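Defne Ersoy
May 11, 2025
Notes on re-cabling the desks in our workroom, posted as a thread for whoever takes over the room in November.

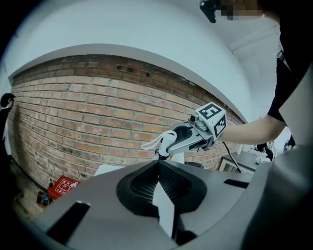
Starting condition: every desk was fed from one wall outlet through chained power strips. Electrically we were under the limit. Mechanically it was a mess, and you couldn't move a desk without unplugging its neighbor.

2/ First step was an inventory. I pulled everything out from behind the desks, laid it on the floor, and sorted by connector. Total: 173 cables. Tülin Akbulut wrote the list, I read off the ends.

3/ 40 of those went straight to recycling. Bent pins, cracked jackets, and a surprising number of printer cables for a printer we gave away before I started here.

4/ Anything that was still good but had no owner went into a bin labeled SPARE, coiled and closed with hook-and-loop tape. No zip ties in the bin. If you cut a zip tie off a cable often enough, you eventually cut the cable.

5/ Power. Each desk now has its own strip, screwed to the underside at the back, switch facing out. One strip per outlet, no chaining. This meant getting 2 outlets added on the long wall. Lino Zuccaro handled that with the building's electrician, so ask him for the paperwork.

6/ Trays. We bought Daseck wire trays, the open kind. The closed channel looks better in a catalog, but you have to take the whole lid off to add one charger. With the open tray you lift the brick in and you're done.

7/ Tray position matters more than tray brand. Mount it too far forward and it hits your knees. Too far back and it fouls the wall when the desk is pushed in. We settled on a hand's width from the back edge -- measure with the desk in its final position, with the chair in.

8/ Slack. Leave more than you think on anything that gets picked up and used away from the desk. Leave very little on monitors. A cable that is moved daily should leave the desk at a rear corner and have its own clip, so a pull loads the clip and spares the connector.

9/ Clips: the adhesive ones fail on our desktops within weeks. The surface has a texture and the pad only touches the high spots. Wiping with alcohol first helped a little. Screw-in clips on the underside have all held.

10/ Labels. Flag style, both ends, same number on each. The number goes in the sheet with the device name. Do not write the device name on the label itself. Devices get swapped and then the label lies to you.

11/ Hülya Tekin asked why the desks aren't bolted together. We tried it on one pair. It stopped them drifting apart, but leaning on one shook the other. Felt pads came off, rubber feet went on, no more drift.

12/ Time spent: 14 hours, including the floor sorting. I would budget more if you have to wait on outlets.

13/ Still open: the desk nearest the door has its strip on the wrong side, so the cord crosses the leg. It works. It annoys me -- I'll flip it when the next tray arrives.

14/ The sheet is in the Soylu folder, second tab. Aslı Kocabaş has edit rights if you need a row added.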